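Slide 1 - Title

Surface finish and cleaning time in shared kitchens. Notes for the Sirkdale session. Keep the opening short.

Slide 2 - Scope

We compared two finishes, matt and gloss, across 26 kitchens on the Lirari estate. Same cleaning product throughout (Juston, diluted as per the label). Cleaners logged start and finish times on a paper sheet. Seven sheets were unusable and were left out.

Slide 3 - Results

Gloss panels took less time to wipe down. The gap was widest near hobs and smallest on cupboard doors. Pause on the chart - the left axis is minutes, the right is visits, over 200 in all.

Slide 4 - Limits

Lighting was not controlled. Glare on a curved gloss surface hides light smears, so a panel can pass inspection from one side and fail from the other. Mention the Betancur method if asked.

Slide 5 - Inspection angle 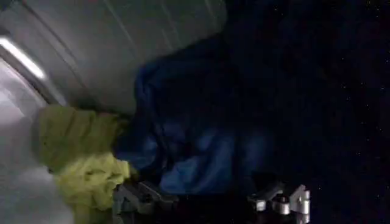
Sirkdale, July 2018

Point to the bright streak on the left, then the darker side at lower right. Ask where they would look first for a smear. Take questions, then hand out the log sheet.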